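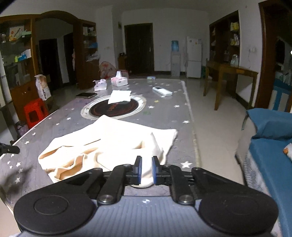
The gripper takes hold of a cream cloth on the long table.

Warkent pauses home trials after grippers fail to let go

I've been following the folding project at Warkent for a while now, so I was sorry to hear they hit the brakes in December. The trouble is in the fingers. On 2 of the hand-held grippers, they closed on a piece of fabric just fine and then stayed closed when the trigger was released — and one of them gave Usa Kongkaew a nasty pinch on the thumb while she was trying to work a towel free. She's OK! A bruise, a bandage, and back at her desk by 11 the next morning.

Endang Tuhumury, who runs the trials, told me the team traced it to a return spring that wears out sooner than anybody expected. It was supposed to be checked every 500 grasps, but the counter was resetting itself whenever the battery was swapped (ouch), so the worn ones never got flagged.

All 21 grippers have been called back to the workshop for new springs, and the counter is getting a software fix too. Anyone who has one at home is asked to switch it off, leave it off, and not pull at cloth that's stuck in the fingers.

I asked when the folding starts up again and Endang wouldn't give me a date. The new springs are still being tested, she said, and Usa gets to sign off on them.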